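Besier Suture Practice Kit: Gallery and Bench Notes

Home / Reviews / Training equipment / Gallery

Updated 5 December 2020

The Besier kit is a consumables and fixture package for practising robotic suturing on synthetic tissue. It is sold by Fustby as a boxed set or as a monthly supply with pad collection. The kit was on our bench for 25 sessions, mounted on a two-arm trainer of our own. Besier does not supply the arms, the instruments or the console. The notes on this page are grouped by component and kept short. The full review, with the test method, is on the Reviews tab.

Pad

Single-piece synthetic skin pad, supplied flat in a sealed sleeve. The surface has a fine pore texture and does not shine badly under the bench lamp. We used 62 pads in all, including those spoiled during set-up.

Pad, stiffness
Consistent within a sleeve, less so between sleeves. Pads from the second delivery were firmer at the edges and needed more driver force at the first bite. Fustby states that pads are graded before packing but does not publish the limits.

Pad, tearing
Tearing starts where a stitch is placed too near the groove and then pulled upwards. A bite taken well back from the groove holds. Once a tear has opened it will run, and the section should be treated as finished.

Pad, repeat use
The maker allows both faces to be used. The rear face is smoother and gives less visual guidance for spacing. We kept it for knot practice.

Cradle

Rigid tray with a clamp bar along each long side. It goes down on four screws and has slots wide enough for most trainer decks. The clamp bars are stiff to open when new.

Cradle, height
Fixed. On our deck the pad sat 9 mm higher than the fixture it replaced, and the arm limits had to be set again before work could start. A shim set is listed as an extra, but shims only raise the cradle. There is no way to lower it.

Cradle, tension
The pad can be held flat or with a slight stretch across the groove. Flat is better for beginners. Stretch makes the edges part and shows up uneven closing tension very quickly, though it also shortens the life of the pad.

Drape

Dark, plain, non-reflective. It hides the clamp bars from the camera and stops thread catching on them. Wipe it with a damp cloth. Ours took a crease from the box and kept it.

Needles and thread

Curved needles with black thread already attached, packed in foam strips. The thread is easy to follow against the pad on a small screen. It is supplied in one length only, and that length is generous for single stitches. New users should trim it before starting or expect loops to gather around the instrument wrists.

Needles, wear
Points dull sooner than we would like. The change is felt as drag at entry, followed by the pad lifting with the needle. We discarded needles at the end of each session whether or not they had dulled, and this is the schedule the running cost is based on.

Thread, memory
Thread comes off the strip with a curl. Drawing it once between the jaws takes most of the curl out. If this is skipped, the first throw of the knot tends to open before the second is laid.

Thread, fraying
Moderate. It is caused mainly by gripping the same short section repeatedly. Serrated jaws make it worse. No strand parted under normal closing tension.

Instruments

Besier lists jaw sizes and not instrument models, which is sensible, as the kit does not connect to anything. Any needle driver that can hold the supplied needle at two thirds of its length will do. Check the wrist cables before each session. Fine debris from the pad collects on exposed pulleys and should be brushed off dry.

Camera position

The Itura bracket is included in the larger box. It holds a small camera close to the working end of the arm and gives a much nearer view than the usual overhead one. Focus is set by hand and locked with a grub screw. Parts of the instrument nearest the lens will be soft whatever setting is chosen, so focus should be set on the pad surface.

Camera, lighting
Metal parts reflect strongly at this distance. Moving the lamp helps more than lowering the exposure, which darkens the drape side of the picture and makes the thread harder to separate from shadow.

Camera, cable
The cable clip on the Itura bracket is too loose. We added a tie. With the clip alone, the cable moved at large wrist angles and pulled the view off line.

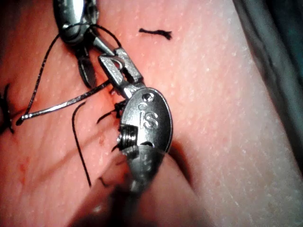
Exercises
The printed guide covers needle pick-up, transfer between instruments, single stitches, a running stitch and knot tying. The order is reasonable. The section on transfer is the weakest, as it gives the final position of both jaws but says little on how to approach it. Users who have already worked on another trainer can skip to single stitches.

Exercises, transfer
Receive the needle close to the giving jaws and release only when the second grip is firm. Poor transfers on this kit usually end with the needle turned in the jaws, and it is quicker to set it down on the pad and pick it up again than to correct it in the air.

Exercises, knots
Cut tails short but leave enough to grip. Old knots need not be removed before the next stitch is placed, although loose offcuts should be cleared, as they can be mistaken for a live end on screen.

Scoring

Done through the Lencho software, which reads recorded video and returns path length, time per stitch and a count of dropped needles. It ran without faults on our machine. Path length agreed well with the arm log. The dropped needle count did not: Lencho marked a drop when the needle was only set down for regripping. This can be corrected by hand in the session table, but the correction is not carried into the export file.

Scoring, limits
Knot quality is not measured. A slack knot and a sound one receive the same mark if they take the same time. An instructor still has to look at the pad.

Supply and collection

The monthly service delivers pads, needles and thread and takes away used pads in the same carton. Needles are excluded from the return and must go into a sharps container on site. Delivery was on time except in February, when the carton arrived without thread strips. Replacements took 2 working days.

Faults recorded

Clamp bar screw stripped on first tightening. Replaced by Fustby at no charge.
Camera bracket cable clip loose. Not resolved.
One sleeve of pads delivered with a split seal. Pads were usable.
Lencho export file omits corrected entries. Reported, no fix date given.

Assessment

Suitable for a training room that already has arms and instruments and needs a regular supply of pads. The pad and drape are good. The needles are adequate if changed often. Buyers with a fixed deck height should measure it before ordering the cradle, and the smaller box is the better choice where a close camera is already fitted. We would not buy the kit for its scoring alone.

Related pages: Full review / Test method / Fixture drawings / Other suture pads tested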